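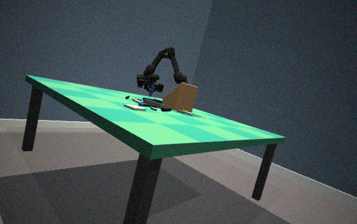

*Table and arm, low angle.*

3/13/26, fiction workshop, chapter 8

Read the whole chapter aloud, Akosua taking the Brorasden scenes and me the rest. It runs long. The ferry office argument is fine until Pleko starts explaining his brother's debt, and then he explains it twice. Cut the second one. Kwadwo wants the first one cut too and the debt left for the landlady to bring up. Trying it his way before I decide.

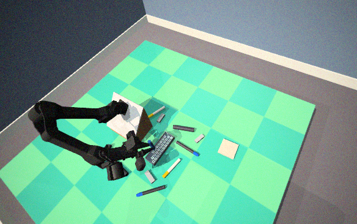

Tense slips again on page 231, second paragraph. I had "was" and "is" in the same sentence and read straight past it. Geetha marked three more in pencil, and they're copied into the master file now.

Point of view: we stay with Tomska through the break-in, then we're suddenly told what the policeman thinks of the flat. Either he says it out loud or it goes. Alun would keep it and drop Tomska's reaction. I don't agree, but I've saved both versions under separate names.

The letter from Issahaku is too tidy. Ewurabena read it cold and asked who wrote it for him. Redo it shorter, with him asking for the money in the first line. Limit 200 words. 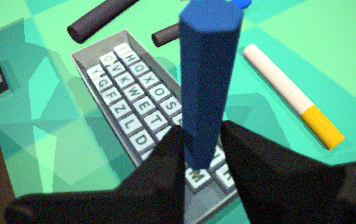

*Letter tiles in the gray tray, blue prism in the gripper.*

Still open:

- Does the landlady know about the debt before chapter 3? Check the rent scene.
- Chapter title. "Arrears" is out, Geetha has used it.
- Clean copy of 8 to Kwadwo before he starts on the next one.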